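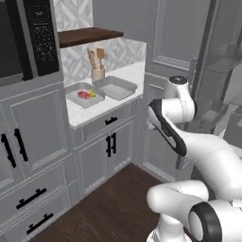

Can you learn to like running if you start at a slow walk and a bad mood?

I'd say somewhat. I did it over one summer, and by September I minded it less than laundry and more than dishes.

My doctor had used the phrase "at your age" twice in one visit, so I signed up for the Skorkemmont loop run. Entry was free and I took that as a sign. It was a sign that they couldn't charge for it.

Training partner: Shona Kingi, from my old job at Widmer. Shona has finished 402 runs and logs every one in a notebook. She told me to go so slowly that I could talk the whole way. I can't talk the whole way up my own stairs, but fine.

The first month was a lot of mailboxes. Run to one, walk to the next, pretend to study the third. A dog on Skestow Lane came to the fence each morning to watch me go by, and I started timing my walking breaks for after the dog.
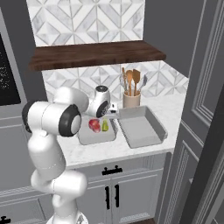

## What I ate, since everyone asks

Toast, mostly. Shona eats oatmeal with salt in it and won't discuss it. I tried a sports gel once, the kind you squeeze out of a packet, and it tasted like a candle that had met a peach. Dinner was whatever was in the fridge. I was starving all the time and gained four pounds.

## The shoes

I bought a pair called the Plolluder, marked down to 100 dollars, from a man who watched me jog across the store and said "hm."

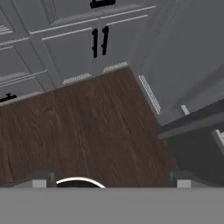
He said it again when I jogged back. I bought the socks too, out of shame. They're good socks.

## Sunday

My bib number was 777 and three strangers told me it was lucky. Gunnlaugur Arnardóttir, who runs the timing table, handed me four safety pins and wished me a dry road. It rained from the second mile on.

I came in at place 402, same as Shona's notebook, and she's been unbearable over it. There were 790 of us at the start, so there's a whole crowd of people I beat, and I hope to meet them.

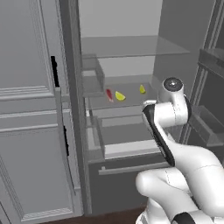
*The fridge, open.*

I've signed up for next year. Shona wants to do hills. I've told her my knee is thinking it over.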